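Boxing Up With the Huken Arm: Tips From My Workroom

I've had the Huken packing arm on my table for 2 weeks now, and oh, I do like it (my sister Bindu Raju still calls it my lodger!). A few things I've picked up, mostly by fumbling.

Start with a long, stiff box and a lid that lifts off easily. Mine needed a slower setting for lids than for anything else, so turn the speed down first and creep it up later.

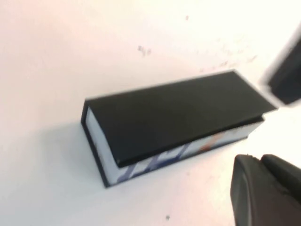
Wipe the table before you begin, and keep spare lids well out of reach of the arm. If one goes on crooked, pause it and straighten the lid by hand. I save my settings under the box size, too.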